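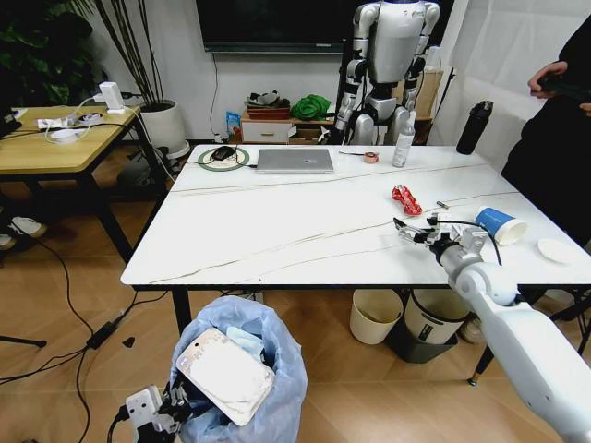 Desk clearing

Desk clearing is the job of getting a work table back to a state where you can work on it. I've kept this entry on my household wiki for years and it's easily the one I edit most, mainly because I keep changing my mind about wipes.

What counts as clutter

I sort everything on a desk into stayers, movers and trash. Stayers are things like the laptop, the mouse and its pad, and whatever bottle you drink from. Movers belong in another room or in a drawer: plates, tape, small tools, spare screws. Trash is wrappers and paper cups, plus (in my house) about half the mail. My friend Kenna Ogilvie only uses two groups and puts the movers in a box by the door, which drives me up the wall, but her desk is always nicer than mine!

The usual order

Trash goes first. Bring the bin to the table, with a fresh bag in it, and you'll save yourself a lot of walking back and forth. Tip out any paper cup before it goes in. Check near the wrappers for loose screws or other little metal bits – I once threw out a part from a lamp that way and had to buy the whole lamp again.

Plates go to the kitchen next. After that I put tools away, shut the laptop, lift the mouse pad and wipe from the back edge toward me. Spray the cloth, please, and keep the spray well away from anything with a cable.

Surfaces

Marble and marble-look tops get treated as the same thing, and they really shouldn't be. Real marble hates vinegar and lemon. The printed kinds are more forgiving, though pale ones show coffee rings like you wouldn't believe. If you don't know which you've got, plain water with a drop of dish soap is safe on either.

How often

Opinions vary. Callum Buchanan, who shared an office with me one February, cleared his desk every night at six. I do mine when I can't find the mouse.

Bins

A small bin under the desk fills up fast, so I like having more than one, with paper kept separate. Bags should be folded well over the rim or they slide down the first time anything heavy goes in.

See also: Cable tidying; Drawer dividers; Coffee rings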